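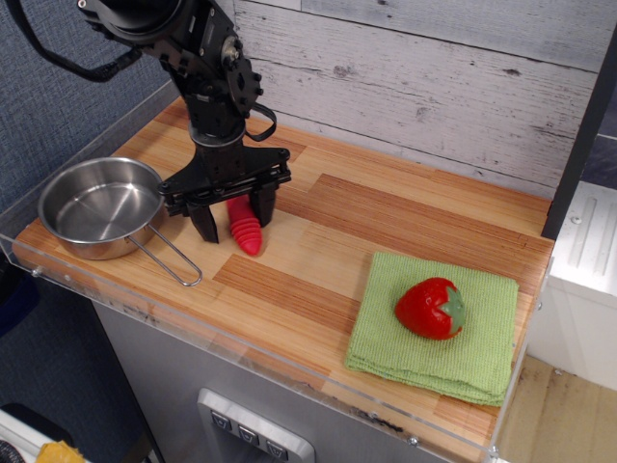 # Why do some towels have tiny squares all over them?

I have a thing about towels. My family thinks it's funny, but I can't walk past one in a kitchen without giving it a squish. My favorite kind is the bumpy kind, with a pattern like a waffle. You might have one at home, so go and look if you like (I'll wait!).

Back? Good. Run your finger across it. Feel those little ups and downs? A towel is made of threads that cross over and under each other, and that's called weaving. In a plain bedsheet the threads lie pretty flat. In a waffle weave some of them are allowed to float over their neighbors before they dive back down, and they pull the cloth into little walls with dips in the middle.

Now, water loves to creep into small spaces. When you press a cotton towel on a puddle, the water climbs in between the tiny hairs of the threads, and there's a big word for that: capillary action. I say it out loud when I'm drying dishes. The dips give air a way in too, so the towel dries nicely when you hang it up afterward.

## Try it with a pan

You'll need a small metal saucepan, a waffle towel, and a flat piece of cloth like an old pillowcase. A play kitchen pan is fine!

1. Put 3 spoonfuls of water in the pan.
2. Fold the towel into a square and press it in. Count to 15.
3. Take it out and look at what's left.
4. Dry the pan, add 3 more spoonfuls and do it again with the flat cloth.

Which one drank more? When I did this with my niece Intan we got water all over the floor, so we had to dry that too, and then we ran out of dry towels. (She was delighted.)

You can also fold the towel once, then twice, then three times, and see if a thicker stack soaks up more. Draw a little chart if you like charts. I do, and mine is still stuck on the fridge with a banana magnet.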